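ok thread on the Dokstead final because I've been asked by everyone at work and I'm not typing it out 11 separate times

1/ for anyone who doesn't follow – club shinty-ish, hurling rules, county league, we're Dokstead, they're Varnen. they've had the cup since before my sister could drive. we lost to them by 4 in September and it was not as close as that sounds

2/ weather was foul. wind straight down the pitch at the school end. Varnen won the toss and took it, obviously. I said to my dad if we're inside 6 at the half I'll take that and go home happy

3/ we were down 4 at the half. so. happy

4/ Kiyoshi Kinoshita in goal. I have run out of ways to say it. two stops in the first ten minutes, second one off his shin I think?? couldn't see, big guy in front of me with a golf umbrella. PUT IT DOWN SIR

5/ puckouts were the whole thing. in September we kept going long and their half backs just ate it all day. this time short, short, short, then one long when they crept up. you could hear their manager screaming to drop off and they woudn't

6/ second half we finally have the wind and proceed to hit wides. so many wides. my dad went for a walk. he does this

7/ then the goal. Purba lads came over to watch (they lost the semi to us, fair play for turning up) and they were louder than our own crowd. ball breaks off the post, everybody stops except our corner forward who never stops, bang. level game

8/ 80 seconds later we're ahead. free from way out on the left, I had my hood over my face, heard it from the noise

9/ official attendance 328!! for a club final in that rain. there were people standing on the bank behind the goal where you are absolutley not supposed to stand

10/ last play. Varnen free, two down, so they have to go for goal. whole team on the line. Kinoshita gets a stick to it, it pops up, someone hooks someone, whistle. I don't remember the next bit. I lost a glove

11/ credit to Varnen, they came into the clubhouse after and stayed for food. their captain made a nice speech, short too. ours was not short

12/ anyway I'm home, no voice, one glove, making soup for whoever turns up. dad's asleep in the chair with his boots on

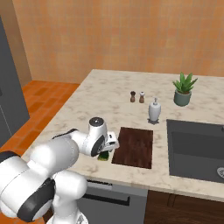
kitchen counter, cutting board

13/ people asking about the replay of the Zenik game, the under-16s one that got called off for the flooded pitch – it's Thu 31 October, 6 pm, under lights. bring a flask. parking is by the church, NOT the lane, the farmer has had enough of us

14/ also if anyone picked up a left glove, navy, hole in the thumb, on the bank side. sentimental value. it was on my hand for the winner

15/ and to the guy with the umbrella – we won so I forgive you. mostly

16/ ok phone on 4 percent. up Dokstead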